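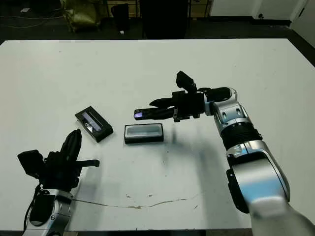

How many little black gadgets does one household need? Fewer than mine owns, going by the drawer they came out of.

The clear-out began at 4 pm with a cup of tea and a rule – one thing on the table, one decision, next. I lasted until the chargers. There was a Zatix with no cord, a cord that fits only a Zatix (not that one), and the Nimura I bought in 2000 and have moved house with ever since, like a piece of good china.

White tables are wonderful for this job and terrible for morale. Every smudge shows, and so does every scratch, and you end up wiping when you should be sorting. 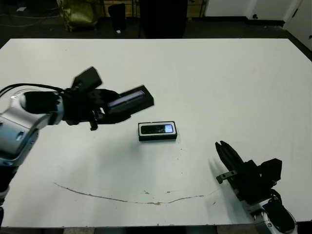
Gwilliam wrote in to say that I should tape a label on anything I keep, with the month on it, and bin whatever hasn't been touched by the next winter. Sensible. I've now got a label maker in the Maybe pile, along with 28 batteries of uncertain character.

The drawer itself shuts properly for the first time since June. I keep opening it to check.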